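Lalline bathroom bin liners and the Trindholm step can: seven months in

I never thought I'd have this many opinions about trash, but then we moved into the apartment with the tiny kitchen and the big under-sink can went to my brother's garage, where it now holds rakes. So I've been living with small cans in every room (four of them!) and buying small bags to go in them, and I've gotten picky. A couple of you asked in the comments under the mop review which ones I ended up keeping, so let's do it.

First the can. The Trindholm is the 7 liter step can, the one with the inner bucket. I paid 39 dollars for it, which made me wince a little for something that holds used cotton balls. What I like: the pedal is wide enough to find with a bare foot in the dark, and the lid comes down slow instead of clanging. My old one clanged. My husband gets up at five and I heard that lid every single morning for years. I also like the inner bucket having a proper handle, the kind that flips up, so you can carry the whole thing out to the big bin on trash night and not drip across the hall.

What I don't like: fingerprints. Oh my gosh, the fingerprints. The lid shows every one, and if you use the wrong cleaner it streaks and then you have streaks AND fingerprints. Warm water and a drop of dish soap on a soft cloth is what works for me, then dry it right away. The other thing is the rubber ring on the bottom, which collects hair. I pop it off once a month and rinse it in the tub. The box says the pedal is tested to 4,000 steps, and I laughed out loud in the store because I'm pretty sure we'd get there by Christmas. It still works fine though, so maybe they were being modest.

Now, the liners! I tried three kinds. The Bangash ones are the cheapest and come on a roll with no core, so the last few bags are all creased and you stand there rubbing the edge between your fingers trying to find the opening. They're also too short. You get the bag in, throw away one tissue and the whole thing slides down into the bucket. I used them up on dog walks and didn't buy more.

The Mirura ones are scented. I want to be fair because my friend Hongmei Xue swears by them and she has twins in diapers, so she knows things about smells that I don't. But the scent is a sort of fake lavender and it got into the towels. The bag itself is strong, I'll give it that, and the drawstring never snapped on me. If you need a bag for diapers, listen to her. For a bathroom or a desk it's way too much perfume.

The Lalline liners are the ones I've stuck with. No scent, no drawstring, just a plain thin bag that's cut long enough to fold down over the rim with a good couple of inches to spare. They're thin, so don't go putting razor blades or chicken bones in there, but for paper and wrappers and dryer lint they're perfect. I keep the spare roll in the bottom of the can under the bag, so when I pull out a full one the next one is sitting right there (my mother's trick, and she got it from a hotel she used to clean).

One gripe: the box. It's supposed to be a dispenser, with a slot along the top, and the slot tears the second or third time you pull. I threw the box out and just use the roll.

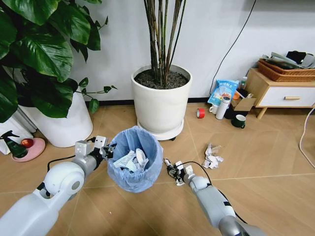
Last changed: 9 Jun 2024

A translucent bag like that light blue one, folded over the edge of a small round can, is the look you get when the liner is long enough. Crumpled paper takes up a ridiculous amount of room, by the way. If your can is at a desk or near where you open packages, go up a size, or flatten things before you toss them. I never do.

Would I buy the can again? Yes, but on sale, and I'd get the matte finish this time if they still make it. I'd buy the Lalline bags again tomorrow. Someone asked if they fit the taller 12 liter can and no, sorry, they don't, I tried it at my sister's and it was a struggle. She uses grocery bags and is perfectly happy.

Next up is the shower squeegee, as soon as I find where I put the second one.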